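Lumis Hard Floor Cleaner, concentrate, 6 oz bottle

We put off stocking this one. Every floor cleaner promises no streaks, and most of them streak. The Lumis label also says "restores natural shine," a claim we'd ignore. Glazed tile shines when it's clean. If the glaze has worn through, a bottle of soap won't bring it back.

What it does do is rinse off easily. Sweep first, and sweep properly, or you'll be mopping grit into the grout. 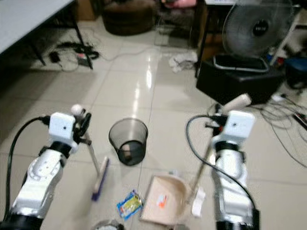
Draltevmont wrote in to disagree: sweeping just pushes dust around, a vacuum on the bare-floor setting does the job in half the time, and the cleaner left a haze anyway at the strength printed on the cap.

We'd blame the cap for the haze. It says three capfuls to a bucket, and we think that's too much - one is plenty for a kitchen. Hard water makes it worse. We also sell the Ackroyd powder, which costs less and smells like nothing, but it needs

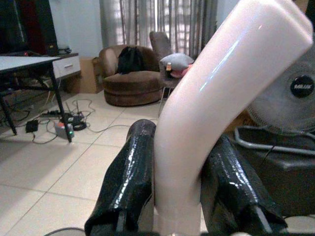 hot water to dissolve and a second pass with a clean mop. If you don't mind the extra work, buy that one and save the money.

Scent: Hiver. Supposed to be pine and snow. We get mostly pine.
Not for waxed wood or unsealed stone.
Shelf life: 5 years unopened, according to the maker. We haven't had it long enough to say. 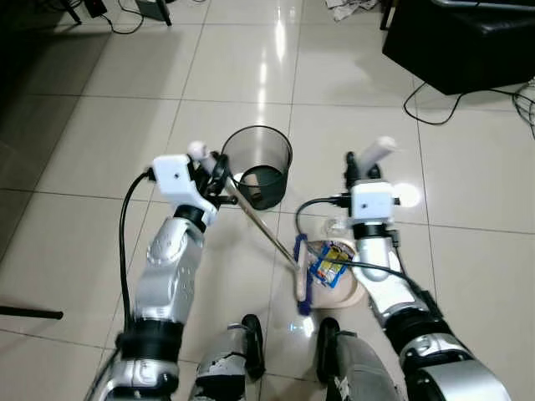

Dustpan and brush sold separately.

Returns accepted on unopened bottles only.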